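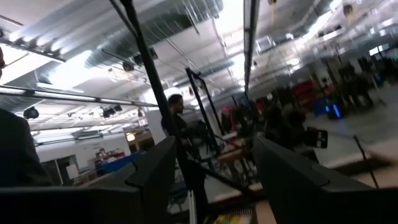 At the workshop, mid-morning.

Home Diary Walks Garden About

July, 9.40 pm

Frost again. The birdbath had a lid of ice on it and the car took ten minutes to clear. I had toast standing up and got to the workshop before ten, stayed until lunch, then drove out to Edit's to look at the water tank.

The tank is worse than she said on the phone. The seam has gone on the south side and there is a green stain right down to the slab. Géza Orbán had already been out with his torch and his opinions. He thinks a liner will do it. The quote for a liner is $1,379 and a new tank the same size is $1,889 before delivery, so I told Edit I would buy the tank and be done with it. She wants to think about it. She has been thinking about it since March.

We drained what we could into the old trough for the sheep. The tap on the bottom is seized, so it was buckets. My shoulder is letting me know.

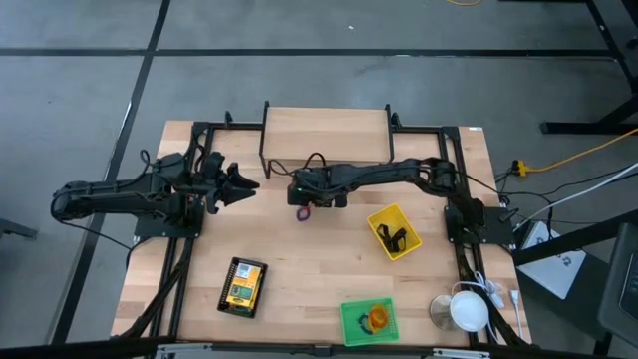
Bench and floor, same morning.

Edit gave me a bag of lemons and a jar of last year's quince paste. She also gave me back the blue jumper I thought I had left on the train. I had already written to the railway about it, twice.

Came home by the Saseo road because the bridge is still down to one lane. There was a new sign at the Zarei turn-off saying roadworks until further notice, and not a worker or a cone to be seen. The wattle is starting along there, early I think. I should look back at last year's entry and see.

Rang Viktória about choir. We are down to 2 tenors and one of them is Zoltán Szabó, who can't read music and is away for half of August. She wants to drop the Latin piece. I said fine. I never liked the middle section and the altos just stand there for most of it. Kinga Magyar will be cross, as she photocopied the lot.

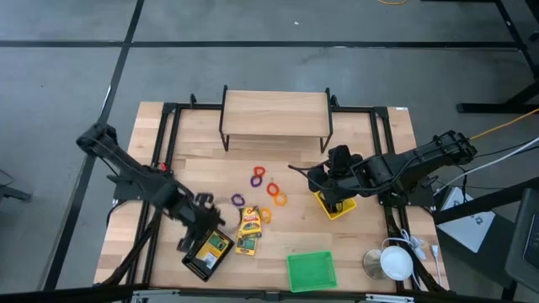
Things for tomorrow

Ring the tank people and ask if the price includes taking the old one away.

Lemons: marmalade if I can find enough jars. Otherwise give half to next door.

Return Géza's hose fitting. It is on the laundry windowsill and has been there since Easter.

Pay the rego.

Soup for tea tonight, the last of the pumpkin. Read a chapter and couldn't tell you a word of it. The heater is ticking again. Bed.

Last updated: July

We use cookies to remember your preferences. By continuing to read this site you accept our use of cookies.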